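2015-08-04

Reprise du linge après deux semaines sans y toucher. Je plie toujours sur la table blanche, et les affaires finies vont dans le bac jaune. Le noir d'abord, parce qu'il marque moins. Ensuite le vert, que je repousse à chaque fois.
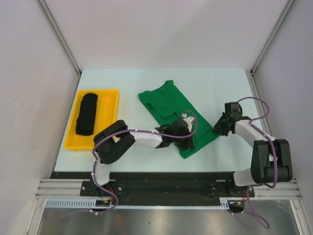 Marilou plie en trois dans la longueur, puis elle rabat. Moi j'ai appris en deux et je n'ai pas changé depuis. Avec sa méthode, il rentre plus de choses dans un tiroir de 60, je le reconnais. Par contre il faut bien aplatir avant, sinon les plis du bas restent et on recommence.

Le vert se froisse vite. Je tire sur le tissu en suivant la couture, sans forcer, puis je lisse du plat de la main.

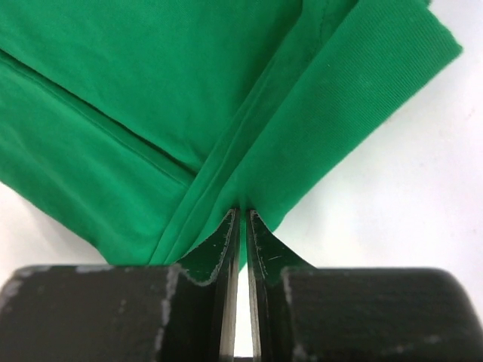

Pour le lavage, 30 degrés et à l'envers. Wilfredo met tout à 60 et ses couleurs ont passé depuis janvier. Je ne repasse plus les vêtements de tous les jours, seulement les chemises.

Reste le panier des chaussettes. Ce sera pour demain.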